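Chapter 4
Finding Your First Hundred Customers

I priced my first product at my kitchen counter in November, at eleven at night, and I got it badly wrong. I'd started a little company called Doline that sold refill soap by mail, and I was so excited to have a name and a label (a label!) that I figured the buyers would sort themselves out. I had 217 people on my email list. Guess how many ordered in the first week? 2.

So before we get to ads, discounts and all the fun stuff in Chapter 5, I want to slow down and talk about who is going to buy from you. I mean real people with real grocery bills. When I finally called up some of the folks on my list, most of them told me they liked the idea but had no clue how long one pouch would last. I'd never put it on the page!

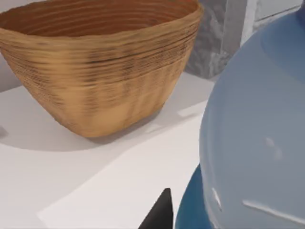
I fixed that one line, and then I kept calling. By the end of the next year we had shipped 1,323 orders, and a good half of what I learned came out of those phone calls. You'll find the questions I used at the back of this chapter, so please steal them.

We'll also look at two other small firms. Mendetti sells lunch to office workers and found its regulars by standing in a lobby with free samples. Londoño repairs sewing machines and got nearly all of its early work from one fabric store. They went about it in very different ways, and I go back and forth on which one I'd copy.

Key terms in this chapter: target customer, early adopter, referral, repeat rate

Before you read on, write down who you think your first customer is. Keep the page handy, as you'll need it for Exercise 4.1.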